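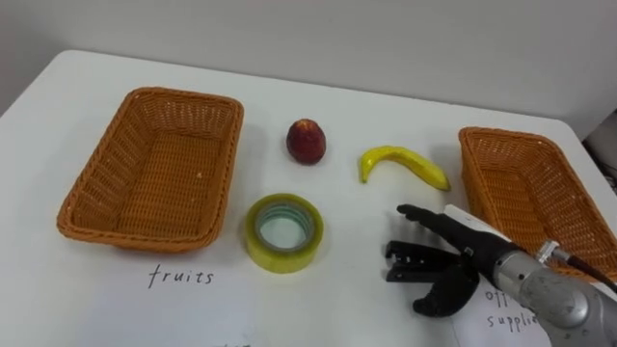 Saqib Arain trouve qu'il ne faut jamais corriger une étiquette, même quand le pluriel manque ou quand la langue n'est pas celle du pays, et il demande que cette règle soit écrite avant toutes les autres. Elle est donc écrite en premier.

Ulemix – noms de fruits et de légumes sur étiquettes manuscrites

Version : 2, novembre
Langues : français, italien, anglais, quelques formes arabes translittérées
Format : CSV, UTF-8, séparateur point-virgule

Contenu

Ulemix rassemble des transcriptions d'étiquettes écrites à la main : paniers, cagettes, bocaux, étagères de cuisine. Nous avons reçu 4 000 relevés et nous en gardons 3 696. Les autres étaient des doublons ou ne pouvaient pas être lus avec assez de certitude. Les relevés retenus se ramènent à 369 formes de base, qui sont listées dans formes.csv.

Les mots généraux (« fruits », « légumes », « divers ») sont conservés au même titre que les noms précis. Dans la première version ils étaient écartés, et plusieurs utilisateurs nous ont écrit pour les retrouver.

Fichiers

releves.csv : une ligne par étiquette
formes.csv : formes de base et genre grammatical
variantes.csv : 420 variantes d'orthographe, avec renvoi à la forme de base
notes.txt : remarques des relecteurs, non normalisées

Colonnes de releves.csv

id : identifiant stable entre les versions
texte : transcription exacte, majuscules et fautes comprises
langue : code à deux lettres, ou « xx » si le mot existe dans plusieurs langues
support : papier, carton, ardoise, ruban, autre
outil : feutre, craie, stylo, inconnu
lisible : 1 ou 0
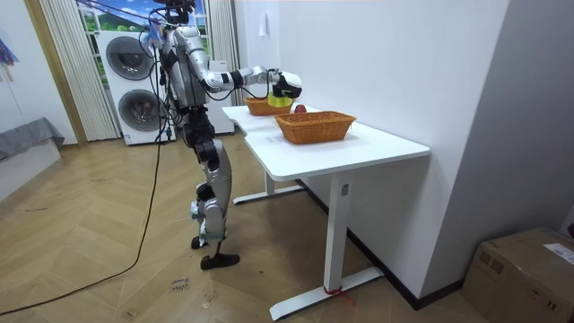

Figure 2 – Robot humanoïde près d'un bureau blanc, bras droit tendu.

Cas difficiles

« Fruits » s'écrit de la même manière en français et en anglais. Si aucun autre mot n'aide, on met « xx ». Doaa Abdelaziz a proposé de se fier au pays du relevé, mais les essais donnaient trop d'erreurs dans les cuisines partagées.

Une deuxième ligne coupée ou effacée n'est pas devinée. On transcrit ce qui se lit et on ajoute […] à la fin.

Les noms régionaux italiens ont été revus par Gaetano Dal Bello et Osvaldo Sala. Pour « persico » ils ne sont pas d'accord entre eux, les deux avis figurent dans notes.txt.

Limites

Le feutre sur papier est très majoritaire. L'ardoise est peu présente, et la colonne « outil » reste souvent vide dans les relevés les plus anciens. Il ne faut pas utiliser Ulemix pour estimer la fréquence d'un produit dans la vente.

Contact

Les corrections sont à envoyer à Leonardo Morelli, chez Zesum, avec l'id de la ligne – sans l'id nous ne pouvons pas les traiter.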